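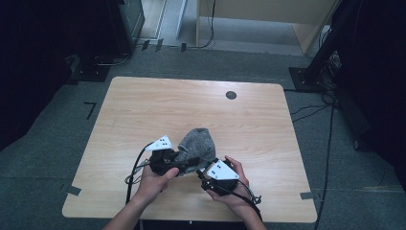 **Can a robot do the laundry yet?**

It can do pieces of it, slowly, in a room that's been set up for the job, with a person nearby to rescue it. Washing and drying have been automatic for decades. The part that's left is everything with hands in it: sorting, turning things right side out, matching, folding, putting away.

## Week 5 notes: Chores

*Monday, August 8, 2022*

Hi all! These are my notes cleaned up a little from what I said in class, plus the bits I skipped when we ran long (sorry, that was my fault, I got going on dishwashers again).

### Why I keep picking on socks

I asked you to rank household jobs by how hard you thought they'd be for a machine. Most of you put socks near the easy end. I'd put them close to the top of the hard pile, and I want to talk you into it.

Think about a coffee mug. If I know where the mug is and which way it's turned, I know where the handle is, and it'll still be there after I pick the thing up. A sock doesn't give you that. Grab one end and the rest of it changes shape. Put it down and it lands in some new heap you've never seen before. The heel might be underneath, the opening might be folded shut, and half of what you need to know is hidden inside the lump.

We use the word **deformable** for stuff like this. Clothes, bags, cables, bread dough, bandages. You'll see it in nearly every reading from now on, so get comfy with it.

The other trouble is touch. When you turn a sock right side out you barely look at it! You push your fingers in, feel for the toe, pinch, and pull. A simple two-jaw gripper can pinch just fine, but it has no fingertips to go looking with, and it can't roll cloth between a thumb and finger to check whether it's got one layer or two.

### Teaching by showing

Writing rules for cloth gets ugly fast. Everett Abernathy's handout (the Riswood one, on the course page) has his list of rules for folding a dish towel, and it runs to 57 lines before the towel is even flat. I love that handout. Please read it and suffer with me.

So a lot of people now work from demonstrations. A person does the job holding grippers like the ones the robot would use, the motion gets recorded, and a program learns from many rounds of it. The nice thing is that the person has to live with the robot's limits. If you can't do the job with two pinchers, you've learned something about the job.

Two cautions for your notes:

- A system that's good at one sock on one table may fall apart on a different table. Ask what changed between training and testing.
- Success rates depend on what got counted. Did a sloppy fold pass? Did somebody step in?

### Meanwhile, on the shop floor

Kamonchanok Noiphan visited from Stirngate, and her talk was my favorite hour of the term so far. Her point was that factories get to cheat, and homes don't. If a part shows up crooked, the factory builds a tray that holds it straight. You're not going to build a tray for your socks.

She also said her team would happily take a slow robot if it can run all night without being babysat. That's a different bar from the one we use at home, where a robot that takes 5 minutes on one T-shirt just feels silly.

### For next time

1. Do one laundry chore with a pair of kitchen tongs in each hand. Time yourself, then do it again bare-handed.
2. Write down the 3 moments where you most wanted your fingers back.
3. Read the Plendilix case and bring one question about how they measured success.

Bring your own tongs if you want to try it in class. I've only got one pair, and they're a bit sticky.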